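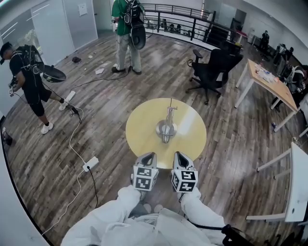 A small round table with a pale yellow top, on a wood-plank floor.

Recipes Should Give Salt by Weight

By Manju Dixit

The instruction "season to taste" belongs at the end of a recipe, for the last pinch. Used at the start, it hands the reader a decision the writer has already made and declined to write down. I edit recipes for a living, and I would like the phrase removed from every ingredient list I am sent.

Volume measures are little better. A teaspoon of fine table salt weighs close to twice what a teaspoon of some flaky salts weighs, and coarse salts fall anywhere between. A recipe that says "2 teaspoons salt" and names no type can be correct in the writer's kitchen and inedible in the reader's. The reader will blame the cooking.

In June I went through the braises and stews in our back files at Ullov. There were 726 recipes. Of those, 558 gave salt by the spoon or not at all, and most of the spoon measures did not say which salt. The same recipes were often strict about things that matter much less. One called for a carrot cut into quarter-inch dice and then simmered it for three hours.

The arithmetic is not hard. For a stew, I weigh the meat, vegetables and liquid together and take one percent of the total. A pot holding 2,000 grams gets 20 grams of salt. If the stock is already salted, or there are olives or bacon in the pot, I start at half that and correct late. For meat salted the night before, I use one percent of the weight of the meat alone and count it against the total. Pasta water is a separate case, as most of it goes down the drain.

Reduction is the usual objection, and it is a fair one. Salt does not leave with the steam. A sauce that boils down to half its volume ends up twice as salty by concentration, so a percentage taken at the start will overshoot. The fix is to calculate from the finished weight, which a test kitchen can measure once and print. Walter Huanca has done this in his braising notes for years: starting weight, finished weight, salt. It takes up one line.

Orlando Cusi, who edits the Goltport food pages, makes a different objection. He thinks numbers turn cooks into clerks and that people learn to season by tasting. I agree with the second part. But a person who tastes an underseasoned soup without knowing how much salt is in it has learned only that it needs more – how much more is still a guess. After 8 pots made at a known percentage, most people can tell when the ninth is off. Tasting works better with a reference.

There is also the matter of raw mixtures. Meatballs, sausage and stuffing cannot be tasted safely before they are cooked, so "to taste" is no instruction at all unless the writer adds that a small piece should be fried first. Few do. Leidy Londoño's sausage recipe gives 1.6 percent and also tells you to fry a test patty, and I have never had to adjust it.

The cost to the reader is a scale that reads in grams. Many home bakers own one already. For small amounts, under five grams, an ordinary kitchen scale is not precise, and there I would accept a spoon measure with the type of salt named beside it.

I do not expect older cookbooks to be reissued over this. New recipes are another matter. The writer had the salt in hand on the day of testing, and the scale was probably on the counter. Print the grams first, put the spoons in parentheses, and leave "to taste" for the bottom of the page.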